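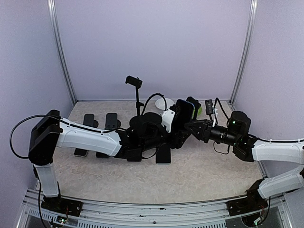 Keeping Your Pills and Tablets in Good Shape at Home

I love a well-kept medicine shelf, and getting one takes so little! Most of us worry about the date on the box and forget about everything else, but heat, light and damp can spoil a tablet long before that date comes around.

Get them out of the bathroom

If you change one thing after reading this page, make it this one. A hot shower fills the whole room with steam, and it gets into the cabinet every single time. A bedroom drawer or a high closet shelf is so much better (high, and locked, if there are kids in the house or visiting). The kitchen is fine too, as long as you stay well away from the stove, the dishwasher and the top of the fridge.

Leave the little packet in the bottle

Those small packets and canisters that come inside pill bottles soak up moisture. Leave them in! The cotton wad is a different story — pull it out once the bottle is open and throw it away, as it can draw damp in.

Weekly boxes are great, with a catch

I fill mine for 2 weeks at a time and it takes 10 minutes with the radio on. Some tablets have to stay in their original foil or bottle until you take them, though, so read the label or ask your pharmacist first. Same goes for splitting and crushing. Many tablets and capsules have a special coating or are made to release slowly, and cutting them up can wreck that completely. A line down the middle is a good hint that a tablet can be split, but ask anyway.

Fill the box over a clean, dry surface with a rim, like a baking tray. You will drop one sooner or later, and it will roll!

Let your phone do the remembering

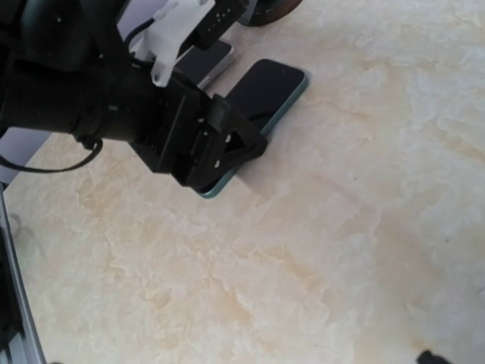 A phone in a teal case, lying face up.

Set a daily alarm with the name of the medicine in the label, plus a second one for refills. I set my refill alarm when I'm down to 10 tablets, and that covers a slow pharmacy and a long weekend.

Clear out twice a year

I do mine in February and again at the end of summer. Tip everything onto the bed, read every label, and pull out whatever is expired, crumbly, sticky or a funny color. Tablets with no label go in the same pile. Take the lot to a pharmacy take-back bin — ours in Claltmont has one right by the door — and scratch your name off the bottles before you drop them in.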